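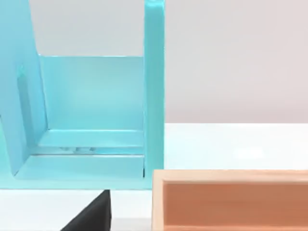 Turquoise, my favorite color at the moment.

So we're painting the hallway! I've been putting it off since December, mostly because the last owners of this place loved beige and I got used to it (you really can get used to anything). Then my friend Oda came over with a stack of paint chips and we spent the whole evening taping them to the wall and moving them every time the light changed. I wanted turquoise right away – she kept pushing a mossy green, and we went back and forth until the pizza got cold.

Turquoise won. One can is open already and I have it in my hair. The trim can wait until I find my good brush, which I think is still at my sister's in Diltley. If you've painted a narrow hallway, tell me, did you do the ceiling too?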